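Fan Pages > Island Shows > Fantasy Pool > FAQ

Questions We Get Every Season

How do I join the Gorkard pool?

Send Panagiotis Karagiannis a note with your team name before the first episode airs, and he'll add you to the list. We had 135 teams last time, and there's always room for yours, even if you've never watched a season in your life (you'll catch up fast, I promise!).

How many castaways do I pick?

You draft two from each tribe, Ploltus and Werow, plus one person you think will win the whole thing. Take your time with that last pick, as you can't change it once the premiere starts.

What happens at the swap?

Your players stay yours and keep every point they've earned, whatever color buff they end up wearing. If the show adds a third tribe, as it did with Sulemana, you don't need to draft anyone new.
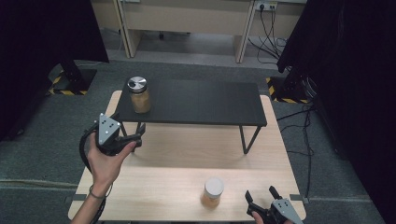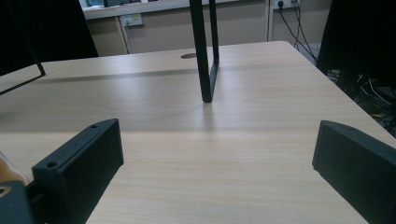
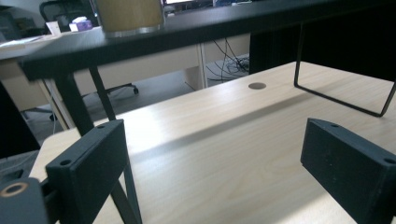 Scoring

Do I get points for a reward win?

Yes, 2 for each of your castaways on the winning side. Immunity pays more, and a combined challenge is scored as immunity only, which I know makes a few of you grumble every March.

What's the highest score so far?

It stands at 1,032, and I still smile thinking about that finale.

My player quit or was pulled for medical reasons. Now what?

You keep the points up to that episode, and we're sorry, it stings!

Questions? Write to the pool desk | © Gorkard Fan Pages | Back to top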